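Old PCs: what we're doing, what we need

Quick one this time, as Friday's session starts in an hour and I still haven't found the box of screws.

The Stallstead repair bench has 41 desktops to get through before the end of August. They came from Florent when they cleared out their top floor, and the deal is we wipe them, clean them, put back in whatever's missing and pass them on to families who've asked. 8 done so far. Not brilliant, but the first lot had all the awkward ones in it.

Where we've got to. Drives are out of everything and locked in the grey cupboard, please leave them there. Dusting is nearly finished (thank you to everyone who took a brush home in their hair). Power leads still in a heap by the radiator. If you're at a loose end, untangle some.

Memory is the main job now. A lot of these machines turned up with nothing in the slots, so we're fitting it ourselves. Su-bin Do got us 200 sticks from Olteanu, all tested, which is more than we can use, so spares will go in the drawer marked SPARES and not in the drawer marked BITS. Two things from last week:

Open the latches at the end of the slot before you put anything in. Sounds obvious. Three of us forgot.

Check the notch lines up. If it doesn't want to go, take it out and turn it round. Please don't lean on it.

If the side panel is stiff, lay the case flat and slide it back, don't prise it with a screwdriver. We've bent two already and they will never shut properly agian.

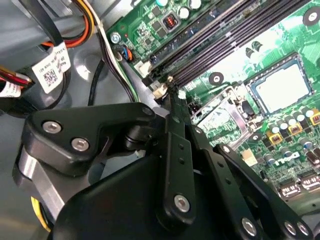 Once the memory's in, give the small plugs a gentle push before you close up. The little coloured wires get knocked when your hand's in there and then the power button does nothing and someone spends twenty minutes blaming the power supply. That was me. Leave the processor alone unless Su-bin has asked you to look at it, we're short of paste until the Vostora order turns up.

When a machine starts and sees all its memory, green sticker on the front, write it in the book, stack it by the door. No sticker means not done, even if it looks done.

Still wanted: small cross-head screwdrivers, keyboards with all there keys, mice that aren't sticky. We don't need any more monitors. Really. There are 70 in the back corridor and we can't get to the mop.

Doors at half six, kettle on before that. Bring a mug. And if you've seen the screws, it's a blue biscuit tin, no lid.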